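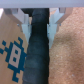 Do I need a special cleaner for the cork?

A dry cloth does nearly everything. For sticky marks I use a cloth dampened with plain water and wrung out hard, then leave the top alone for 24 hours before anything heavy goes back on it.

I've put cleaning at the front of my Pilleck notes as it's the bit people ask me about most, usually after they've already reached for the kitchen spray. Please don't! The finish on the Henum cork goes patchy under anything with bleach in it, and I have the patch to prove it.

Before you begin

1. Check your space. My top is 1263 mm long and 512 mm deep, and I'd leave a hand's width behind the cabinet so you can get in there to dust.
2. Wipe the table the cork will stand on. Grit underneath will make the whole thing rock.
3. Roll up a couple of old cloths and keep them handy. They're good for wedging a panel while you line it up, and you'll want one for the wiping down anyway.
4. Lay the cork out indoors and let it settle overnight. If it curls at a corner, put a book on it.

Note: cork scratches more easily than you'd think – lift things across it, don't drag them. 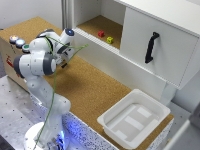

4.2 Cabinet, shelf and buttons

1. Stand the white cabinet next to the cork top, with the open compartment facing you and the sliding door to the right of it.
2. Drop the spare cork panel into the floor of the open compartment. It should match the main top, speckles and all. Mine was a tight fit on the first go, so I took a sliver off the back edge with fine sandpaper.
3. Run a finger along the ridged part of the white lip at the front of the shelf. Crumbs love it in there, and a soft brush gets them out.
4. Slide the door back and forth by its black handle a few times. If it sticks, empty the runner before you blame the door.
5. Put the small cubes on the shelf. I keep the red one towards the back left and the yellow one nearer the front, mostly out of habit.
6. Dust round the three push buttons on the box with a dry cloth. The one with the green cap collects the most fluff on mine.

Caution: no damp cloth near the buttons, please, however well you've wrung it out.

Caution: keep fingers away from the door edge when you slide it across.

If your cork panel turns up chipped, the replacement is part 522 on the Hovamstead spares list. They send it flat in a big cardboard sleeve – keep the sleeve for storage.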